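Can a Robot Arm Do the Chores Yet?
Project report, Halima Okonkwo and Wim Prins
Robotics elective, Ziswood

1. The question

We wanted to know how close a small arm is to doing ordinary work, such as putting away cutlery or filling a parts bin in a shop. Most of the videos we found were edited, so we decided to build one simple job ourselves and look at where it goes wrong.

2. Method

All work was done in simulation, using a room model we named Sisness. The job was to bring the gripper to a black block with a grid of raised round shapes on top. It stands in for the racks and trays you would find in a kitchen or a stockroom. We started in March and used 2 control programs. Brouwer follows fixed positions. Brovow looks at camera views and picks its next move from them. Each run had a limit of 345 steps.

Views of the simulated room, all with the yellow arm on the marble-topped table:

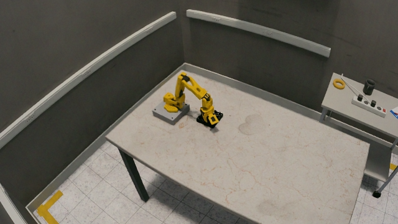
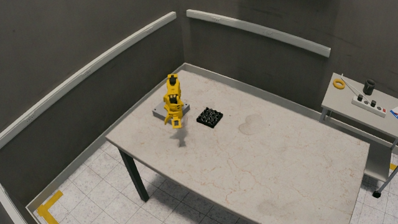
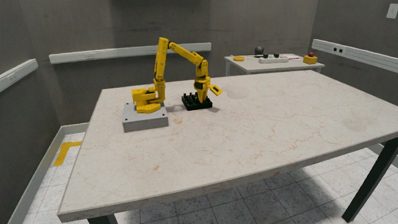
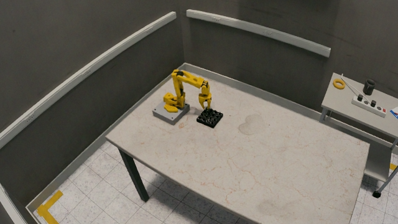
3. Results

Brouwer did well as long as the block was exactly where we told it to be. When we turned the block a little, it went to the old spot anyway. Brovow coped better with a turned block but was slow, and it sometimes stopped above the block until the steps ran out.

We trained Brovow on 2,802 short clips. Adding more clips of the block near the base helped. Adding clips with different lighting made less difference than Wim expected – we may have changed the light too little.

4. Problems

Contact was the hardest part. A gripper that is slightly off can push the block away, and then every later move is off too. We also lost 5 days to a wrong joint limit in the settings file. The runs from before that fix are left out of this report.

5. What it means for chores

A machine could do a job like this on a shop floor where trays are held in a fixture. We don't think it is ready for a kitchen, where things get moved all day and many of them are soft or slippery. Our test had one rigid object and no people walking by, so a real home would be a lot harder.

6. Next steps

Halima wants to repeat the test with a cup and a folded cloth. Wim will work on the stopping problem in Brovow, starting with the runs where the block was turned the most.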